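4. Building the hand-held gripper at home

4.1 Where the work was done

The earlier sections of this paper treat the Nemach gripper as a finished thing with a drawing and a parts list, and we would be giving the reader a rather flattering picture if we left it there. Almost all of it was put together in the evenings, partly on the long bench at the Vakenstead shared workshop and partly in the apartment of the first author, where the kitchen table did duty as an assembly station until supper had to be served on it. We describe the process at some length in the hope that other people with a spare room, a patient household and access to a drill press will try something similar, and will write to us about what they changed.

The workshop gave us the heavier tools: the drill press, a small lathe, two printers that were nearly always in use by somebody else, and a very good vise. Members book the bench in two-hour slots, and this shaped the design more than any theory did. A joint that took longer than one slot to ream, fit and test had to be packed into a box half done and brought out again the following week, usually with one washer fewer than before. By December we had settled on a rule that every subassembly should come apart and go back together inside a single slot, with one driver and one hex key. The rule held for everything except the trigger.

4.2 Linkage

The jaws are moved by a mirrored pair of linkages, one on each side of the center line, which open together when the operator relaxes the hand and close together when the trigger is pulled. We started with a rack and pinion, mainly out of affection for the mechanism. It worked nicely on blocks and cups, and then it ate a sock. Loose threads found their way between the teeth, and after the third cleaning with tweezers Hryhorii Yatsenko drew the first version with arms and pivots on the back of a delivery note. That sketch is still pinned above the bench and is, give or take a hole or two, what we build today.

Each side has a larger pivot at the base of the arm and smaller ones farther forward. The larger ones carry most of the load, and we were too gentle with them in the beginning. Our first set was tightened by feel, which meant that the left side was tightened by Hryhorii's feel and the right side by Luminița Coman's, and the jaws closed with a pronounced lean. We now tighten each pivot until the arm just refuses to drop under its own weight, back the screw off a quarter turn, and check the two sides against each other in front of a ruled card. It takes a few minutes and is rather pleasant work, the kind that goes well with the radio on.

Play in the joints was measured at the tips with a feeler gauge. We don't report it as a single number, for the plain reason that it changes with use: a freshly fitted linkage is stiff, loosens over its first few evenings, and then stays much the same for a long while. Anybody copying the design should run the trigger by hand for a good half hour before recording anything. We threw away a whole evening of data from a new linkage before we understood this.

The jaws open up to 70 mm. We would have liked more, and an early drawing allowed for it, but the wider arms knocked against door frames and drawer fronts and the operator had to hold the tool away from the body in a way that became tiring. For cloth, which is what this paper is mostly concerned with, the opening matters less than how flat the tips can come to the surface.

4.3 Mounting the camera

The camera sits behind and above the jaws and looks forward over the body of the tool, so that both sides of the linkage stay in view through the whole motion. This costs a good part of the lower image, and two of our early readers asked why we would give up so much of it. The answer is that the position of the arms is the record of how far the gripper is open. We read the opening from the video itself and carry no separate sensor, which saves a cable, a connector and a battery, and saved us from a great many arguments about clocks.

The bracket went through more versions than any other part. A tall bracket gave a lovely view of the table and shook like a reed whenever the trigger was released. A short one was steady but hid the tips. The bracket we kept is a compromise with a thick foot, and it is fastened with the same size of screw as everything else, in keeping with our one-driver rule. Omprakash Mishra, who joined the build when the bracket was in its fifth form, added a small locating step under the foot so that the camera returns to the same angle after being taken off for charging. We had been marking the angle with a pencil line until then, and the line had become several lines.

We used a wide lens throughout. Straight edges bend toward the sides of the image, and patterned cloth makes this very obvious. No correction is applied to the recordings before they are stored. We did try a corrected version on a handful of them, and the person labeling found it harder to judge when the tips had reached the fabric.

4.4 Trying it on household cloth

Once the tool held together for a full evening we took it out of the workshop. The bench at Vakenstead is flat, gray and evenly lit, and everything we placed on it looked as though it had been put there for an experiment. Rooms people live in have lamps that reflect in dark windows, curtains that trail onto the bed, cushions, bags, and clothes waiting to be put away. We asked our operators to leave the rooms as they were and to work on whatever cloth was to hand, and in nearly every home the bed turned out to be the best place for it, being large, soft and at a convenient height.

A bed is also a demanding surface in ways we hadn't foreseen at the bench. It gives under the hand. An operator who presses down to reach the edge of a garment presses the sheet down as well, and the edge retreats. Wrinkles in the sheet look much like wrinkles in the garment, particularly if the two are close in color, and our own labelers disagreed about which was which more often than we like to admit. Strong contrast helps a good deal. A dark, plain cloth on a checked sheet can be followed by eye almost without effort, and the checks themselves give a sense of how the tool is tilted.

Figure 4 gives three views from the gripper camera, all from one bedroom, with a maroon cloth on a gingham sheet. They are printed in no particular order. The arms of the linkage can be seen in each, at the distance from the lens that we arrived at in Section 4.3.

Figure 4. Views from the camera on the hand-held gripper, over a maroon cloth on a bed with a checked sheet.
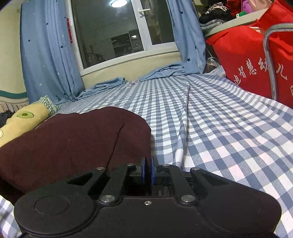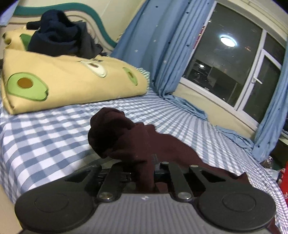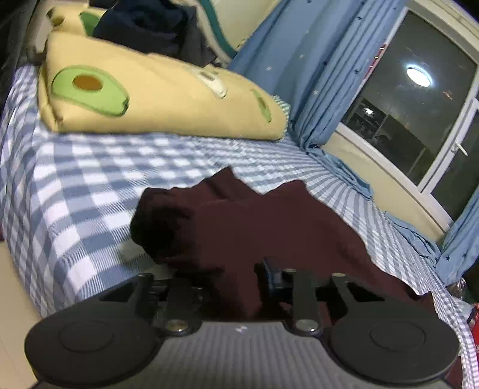 4.5 What the operators told us

We kept a paper notebook with each gripper, tied on with string, and asked the operators to write in it whenever they felt cross. It proved to be one of the more useful instruments in the project. The most common complaint concerned the weight, which is carried mostly in front of the hand, and which nobody minded for the first ten minutes. Sneha Kushwaha moved the grip forward by the width of a finger on her own unit, without asking, and wrote a short note of apology in the notebook. Her version was so much better that we rebuilt the others to match it.

The second complaint was about the trigger. Folding asks for a slow release at the end, when the cloth has been laid down and the tips must leave it without dragging it back along, and our spring was eager. We tried a weaker spring, which made the release gentler and left the jaws half open when they should have been fully open. In the end we kept the original spring and put a short felt pad where the trigger meets its stop. Felt wears, of course, and has to be replaced, so a strip of it now lives in the lid of every carrying box together with a spare pivot screw.

There was also a good deal of advice on where to take hold. Operators who do a lot of laundry reach for a corner or a seam without thinking about it, whereas those of us who had spent months at the bench tended to go for the nearest raised fold, which was easy to grip and then led nowhere in particular. We wrote no instruction about this. Both habits are present in the recordings, and we come back to the difference in Section 6, where it has a clear effect on how many grasps are needed before a garment lies flat.

4.6 What was kept

Over the whole period we made 3532 recordings, of which 3071 were kept after review. Those we set aside were mostly lost to a camera that had worked loose on its bracket (before the locating step was added), to a lens with a thumbprint on it, or to a trigger that had been pulled before the camera was running. A recording was never removed for being clumsy. If the cloth slipped and the operator had another go at it, the slip and the second attempt both stayed in.

Each recording was looked through by one person and then, for every one that had been marked as doubtful, by a second. Hryhorii did the larger share of the second looks. He has asked us to mention that the review tool should have had an undo key from the start, and it has one now.

Spare linkages, the bracket drawing with its thick foot, and the cutting template for the felt are included in the parts list in Appendix B. Builders who can't get the exact pivot screws may use any of the same diameter with a smooth shank. A thread running through the full length of the hole will wear it oval within a few weeks, as ours did on the second unit, and the arm then has to be replaced along with the screw.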